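Sultbridge College Students Spend Winter Term on Local Research Projects
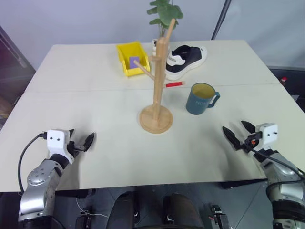
A yellow bin and a light-wood stand on a table at Sultbridge College.

December 30, 2025

Sultbridge College will send 254 students into its winter term next month, the largest group since the four-week session was brought back. Most will take a single course. Another 40 will work full time on research projects with faculty members, paid for by the Hulliment Fund for Undergraduate Study.

The fund received 477 applications from current students and recent graduates for all of its programs this year. Winter research awards were announced in November, and students have been meeting with their advisers over the past few weeks.

Among the projects is a history of the Durkisbridge ferry, which carried mill workers across the river until the road bridge opened. Students in the history department will record interviews with former passengers and crew members and transcribe company logbooks held at the town library. The recordings will be added to the library's collection in the spring.

A biology group will sample road salt levels in three streams north of campus. Two music majors are preparing a performing edition of songs found in a church attic, and a senior in economics will look at how small grocery stores in the county set their prices.

"The short term suits this kind of work," said Arvid Hägglund, director of undergraduate research. "Students have one thing to do all day, and they can get a long way into it before regular classes start."

Research students will live in Sastry Hall, where the dining room will stay open for breakfast and dinner. Lunch will be served at the campus center. The main library will close at 9 p.m. on weekdays and will be open in the afternoon on weekends. The pool and the ski room will keep their regular hours.

Students taking courses have a choice of 4 evening workshops, open to all at no charge. The topics are bookbinding, basic car repair, public speaking and personal budgeting. Sign-up sheets are outside the registrar's office.

Each research student will give a ten-minute talk in the last week of the term. The talks are open to the public, and a schedule will be posted on the undergraduate research page. Written reports are due two weeks later.

Applications for summer research awards will open at the end of the winter term. Students who plan to be away from campus in the spring should contact Hägglund's office before they leave.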